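Home Products Manuals Support Contact
Search manuals Go

3.2 Levelling the Matix drinks fridge

1. Set the fridge on a firm floor, 30 mm clear of the wall.
2. Turn each front foot clockwise until the cabinet sits level.

Caution: Do not tilt the cabinet past 37 degrees.
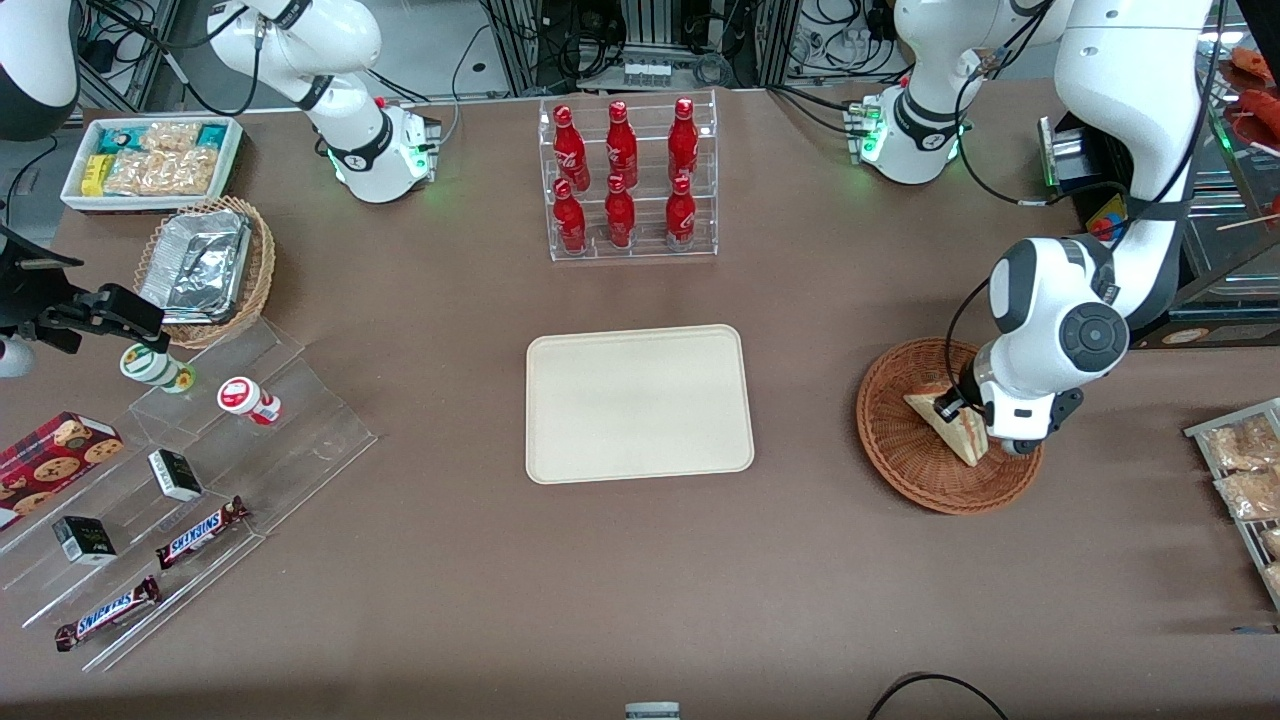

3. Leave the fridge upright for 2 hours — longer if it was carried on its side — then plug it in.

Note: Replacement feet are stocked at the Darville depot.

Comments (2)

hurinia_owner: Feet on mine were seized. Bit of oil fixed it.

Skinner: Is the clearance the same for the grey model?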